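Category: Enterprise software | Procurement methods
Reading time: 2 min

Weighted scoring (software selection)

Weighted scoring is a method of comparing software products in which buyers list requirements, assign each a weight, rate every candidate and add up the results. It is widely used in corporate and public purchasing, often because auditors ask for it. Whether it leads to better choices is disputed, and most evidence in its favor comes from firms that sell scoring templates.
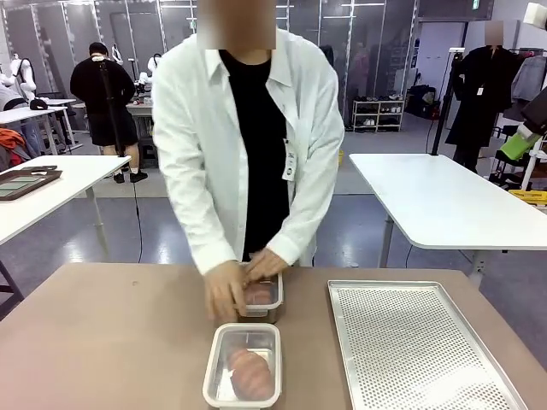 Method

A typical scorecard has 47 criteria grouped under headings such as security, cost and ease of use. Raters give each product a mark from zero to seven. The Stundon matrix, a common variant, multiplies the mark by the weight twice for any item labeled critical. Its authors say this reflects real priorities. Critics reply that buyers tend to label nearly everything critical, so the step changes the size of the totals and little else.

Criticism

The main objection is false precision. In one comparison of document systems, Urnaditz beat Iturra by 18 points out of a possible 1755 – a gap smaller than the spread between two raters on a single heading. The report called the result decisive.

A second objection concerns the weights. They are supposed to be fixed before demonstrations begin, but few organizations keep a dated record, and late changes usually favor the product the sponsor already liked.

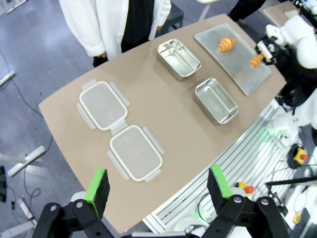
Vendors have also learned to answer requirement lists with a plain "yes" wherever a feature is planned, partial or sold separately. A scorecard built on such answers measures the optimism of the sales staff.

Alternatives

Some buyers use short paid trials with their own data. The Furnen approach limits the scorecard to a pass or fail screen and leaves the final choice to people who will use the product. Trials cost more, and claims that they prevent failed purchases remain poorly supported.

See also: Request for proposal; Total cost of ownership

Last edited July 27, 2025 | Contact | Back to top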